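Sanstead House shared kitchen
Dishware and washing-up inspection – checklist with comments

Inspected by: Štěpánka Vrabec
Date: 19th September
Form: 596, revised layout
Next inspection: October

How the form works

There are 17 items. Each is marked OK, Attention or Fail. Attention means the kitchen can stay in use and the point gets fixed before the next inspection. Fail means the piece or the equipment comes out of use on the day. Comments are written under the item they belong to. The old form had them all on the last page and people stopped reading before they got there.

Section A – Sink and washing-up area

1. Sink clean, free of food residue, drain running
OK
Drain runs well. The strainer had been emptied before I came in. The spare strainer is in the drawer under the counter and still fits.

2. Hot water reaches the tap within a reasonable time
OK
Slower than in spring. I let it run while I did item 3 and it was hot by the time I turned around. Not worth calling anyone for yet.

3. Dish soap and descaler stored upright, labeled, away from food
Attention
The Covitz descaler was stored upright but had no cap. A cap from an empty bottle has been put on it for now. Please do not pour descaler into any other container, even if the other container is clean and has a better lid.

4. Sponges and brushes in usable condition
Attention
Two sponges thrown out. The long brush is good for a while yet. The yellow scouring pads are for pans only. If they are used on glazed bowls and plates they take the shine off, and after that the surface holds stains that used to wash away.

5. Drying rack stable, feet in place
OK
The missing rubber foot was replaced. I pushed on all corners with a wet plate standing in the rack and it did not walk.

6. Dish towels clean and changed
OK
Clean stack on the hook side. The damp ones go straight into the bag – please don't fold them back onto the stack.

Section B – Dishwasher

7. Filter clean, spray arms turning freely
OK
Filter had a little rice in it. The lower spray arm on the Kollár turns freely. The upper one catches if a large plate is put in the back row, so large plates go in the front.

8. Door seal intact, no leak on the floor after a cycle
OK
Ran one short cycle. Floor dry at the end of it. The seal has a flat spot on the left that was also there last time, and it is no longer than it was.

Section C – Bowls and plates

9. Rims free of chips and rough edges
10. Inside surfaces clean, no marks, cracks or crazing
11. Undersides clean, foot ring not sharp

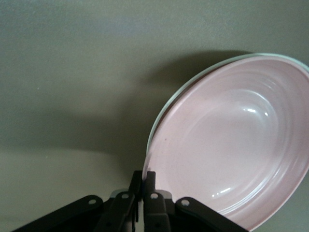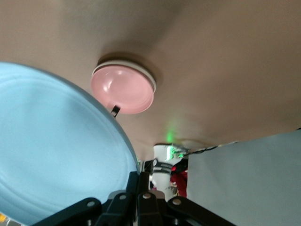 Items 9 to 11 are checked by hand and eye together, one piece at a time, and they take longer than the rest of the section. Start with the rim, go all the way around with a fingertip, then turn the piece until the light falls across the inside. Colored glaze is easier to read this way than plain white. On the pink bowl it brings up the small reddish-brown speck on the inner wall, and anything like that gets a second wash and a second look before the bowl is marked. The ridges want the same care. Both the bowl and the light blue plate have rings on the inside, and sauce dries in grooves like those if the brush only goes across the middle. Brush around, in the direction of the rings.

9. Rims
OK with one exception
One white side plate had a chip you could feel before you could see it. Fail for that plate. It was wrapped in newspaper and put in the bin for broken crockery, not in recycling. A chipped plate is not to be kept back for plant pots or for the cat. It ends up in the cupboard again.

10. Inside surfaces
Attention
Marked Attention for the speck. If it comes off with warm water and a soft sponge it was food, and the bowl goes back on the shelf. If it stays, run a fingernail over it. A mark that sits level under the glaze is harmless. A mark that catches the nail is a pit or the start of a chip, and the bowl is out of use. Write the result in the kitchen book, please, even if the result is "food."

Fine gray lines from knives and forks are wear and do not count as cracks. A crack usually shows on both sides. When in doubt, tap the rim with a wooden spoon: a sound bowl rings and a cracked one sounds dull. This works best with the bowl resting on your open palm.

11. Undersides
OK
A little limescale on the foot rings of the older plates. It can be taken off with descaler and a cloth, rinsed twice. No sharp ones found.

12. Stacking: heaviest at the bottom, no bowls stacked on plates of smaller size
Attention
The stack on the lower shelf was too high and leaned toward the door. I split it into two. Bowls go with bowls and plates with plates. Pieces with a raised lip slide less than flat ones, but a stack of mixed makes will slide whatever the lip is like. The Fludholm plates are slightly wider than the others and should have their own pile.

13. Shelf supports firm, shelf level
OK
All four pegs pushed in. Shelf does not rock. The upper shelf is for light things only and had a casserole dish on it, which I moved down.

Section D – Floor, lighting and general

14. Floor dry and clear in front of the sink
OK
Mat lying flat. One corner is starting to curl, and I have turned the mat around so the curled corner is under the cabinet edge. It should be replaced when the next order goes in.

15. Lighting good enough to inspect dishes by
OK
The light over the sink has the new tube. The one over the cupboard is dimmer. If you are doing items 9 to 11 in the evening, carry the pieces over to the sink.

16. Broken crockery container present, labeled and not full
Attention
Present and labeled, nearly full. There was a drinking glass in it that had not been wrapped. Wrap everything, glass included. Dustpan and brush are hanging beside it, and thick gloves are in the top drawer.

17. Previous points dealt with
Partly
From the last form: rubber foot replaced, tube replaced, filter cleaned. Still open: the slow hot water and the handle of the left cupboard door, which is held by one screw. The screw is tight but there should be two.

To do before October

Cap for the Covitz descaler – a proper one
Second screw for the left cupboard handle
New sink mat
Empty the broken crockery container
Result of the second wash of the pink bowl to be written in the kitchen book
Side plates: one removed, replacement not needed at present

Notes for whoever fills in the next form

Wash your hands before Section C and take off rings. A ring on the glaze makes its own little gray marks and then you will spend ten minutes looking at them.

Don't carry a stack to the sink to inspect it. Take two or three pieces at a time and set each one down flat before you pick up the next. Wet bowls are slippery on the outside, and the smooth ones are worse.

If you find a piece with a mark you are not sure about, leave it on the counter next to the kitchen book with a note on it and don't put it back in the cupboard "for now." I am in the office on the ground floor most mornings and can come up and look at it.

Blank copies of form 596 are in the plastic sleeve inside the cupboard door. Use the revised layout. The older copies have only 16 items and leave out the broken crockery container.

Signed: Š. Vrabec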